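Flotarness Two-Arm Cell – Set-Up Guide
Section 2: Good Practice Before You Press Start
2 min read

Welcome to the fun part! Your cell is bolted together, and a few good habits now will save you a lot of head-scratching later.
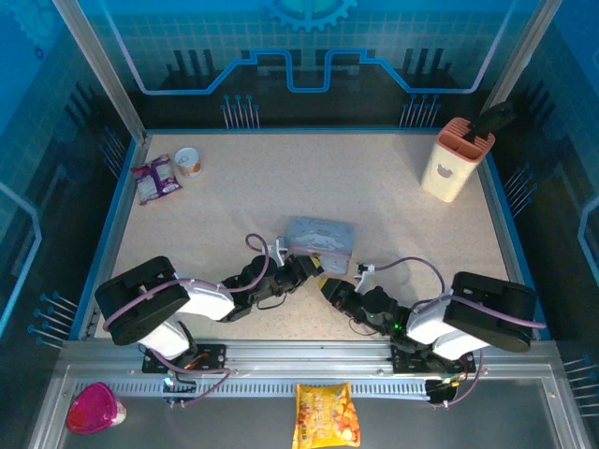
Work through the steps in order, with motor power off until step 5.

1. Check the mounting plates. Every bolt should be snug, with no rocking when you push the shoulder by hand.

2. Follow each cable from plate to gripper. Leave enough slack for a full bend at every joint – but never so much that a loop can catch on the other arm.

3. Clear the reach area. Anything the arms aren't meant to handle goes outside the rail.

4. Set the minimum gap between grippers to 84 mm in the Stiler control panel. You can tighten it once both arms have run cleanly.

5. Power up one arm at a time and send it home. Then try a slow joint move. It's a great moment when both arms answer!

CAUTION: Keep hands outside the rail whenever motor power is on, even if the arms are still.

CAUTION: Keep drinks and loose metal parts away from exposed boards.

NOTE: Run roughly 200 slow cycles before raising the speed. Gerd Fröhlich at Kuhlmann keeps a written log of every stop, and we warmly recommend the habit.

Continue to Section 3: Teaching Your First Pick.

Last updated: September
Contact Kuhlmann, Greltholm | © Kuhlmann | Back to top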